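Demonstrating with two hands: notes on the bouquet task

I have been helping Seren Bowen's group at Clolo with demonstration recording since January. The method is hand-held grippers. The operator wears a head camera, holds a gripper in each hand, and performs the task at a table. There is no arm in the loop while recording. Marker cubes on the grippers give the pose, and the gripper cameras give the close view.

The task is short. Pick up an artificial bouquet by the stems with the right gripper, bring it over the table, put it in a paper cup. The left gripper steadies the cup.
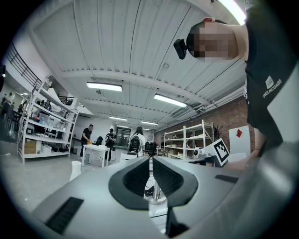
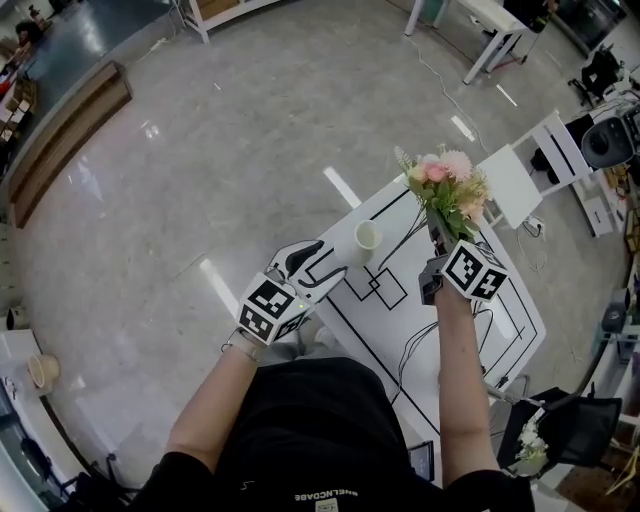
Most of my notes concern the left hand. New operators treat it as idle until the cup needs holding, so it drifts. It ends up low, outside the head camera's view, and then it comes back in quickly at the moment of contact. A policy trained on that learns a fast left arm near a light object. I ask operators to start with both grippers over the table and keep both there until the end of the episode.

The second problem is occlusion. A bouquet is wide compared with its stems. If the wrist rolls inward, the blooms cover the marker cube on the other gripper and the pose track drops out. Short gaps can be interpolated. Our script accepts gaps of up to 6 video frames and rejects the episode beyond that. Vija Kairys wrote the script and set the limit by looking at replayed trajectories. I tried a looser limit and the replays showed a visible jump just before release, so I put it back.

Grip point matters more than I expected. Held high, close to the leaves, the bouquet is stable but the stems swing when they touch the rim of the cup. Held at the very end, there is nothing left to insert. We settled on a grip that leaves a few centimeters of stem below the jaws, and we let that vary a little between episodes.

Speed is the other variable. People move at their normal speed for the first five episodes and then get faster. By the end of a set of 50 the approach phase has lost most of its slow section. Gráinne Hennessy plots episode length against episode number after every set, and the slope is nearly always negative. A break halfway through fixes part of it. Telling people to slow down does not, in my experience. They slow down everywhere, including the parts that were fine.

Of the last 70 episodes we kept 50. Most of the rejects were tracking gaps. The others were operator errors, mainly a cup knocked over and then righted by hand. I would like to keep some failures where the recovery is done with the gripper, as those show the policy a state it will certainly reach. Seren agrees in principle but wants them labeled separately, and the labeling tool has no field for it yet.

Calibration still takes too long. Both cubes have to be checked against the head camera at the start of a session, and again if anyone adjusts the headband. I have asked for a strap with a fixed stop.

Next is the same task with the cup starting in different places on the table. So far the start positions have been close together, and I expect the current policy to reach for the old spot. Angharad Maddocks is drawing up the list of positions this week. I will post the replay errors when I have them.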